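Nudberg Disputes Zemiletti Findings on Hirkidport Lift Bridge

HIRKIDPORT, Aug 12, 2020 — Nudberg, the structural review firm, today released its response to the Zemiletti report on the Xenos Bridge, and it does not share that report's confidence.

Zemiletti told the city in June that the 1,185-foot crossing could carry full truck traffic for another 70 years with new deck plates and fresh paint. Nudberg has read the report twice and cannot find the testing that would back up such a claim. The fatigue section runs two pages. It relies on old drawings of the lift span, and those drawings leave out the repairs made to the east tower.

"Seventy years is a sales figure until someone shows us the math," said Iraklis Giannakopoulos of Nudberg. "We asked for the load data and got a brochure." 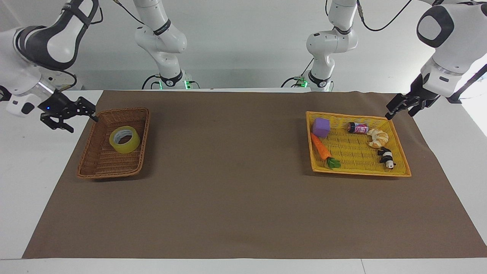

Zemiletti replied in a short letter that its methods are standard for lift bridges of this type, and that closing a lane for more tests would cost drivers more than the tests are worth. The letter did not include the load data.

Nudberg is asking the city to hold off on the deck contract until 3 things are on the table: the raw load readings, a fresh inspection of the east tower cables, and a price for replacing the lift span. The bridge may well be sound — the firm does not say otherwise — but the paperwork so far does not prove it.

The full response is available from Nudberg's Hirkidport office on request.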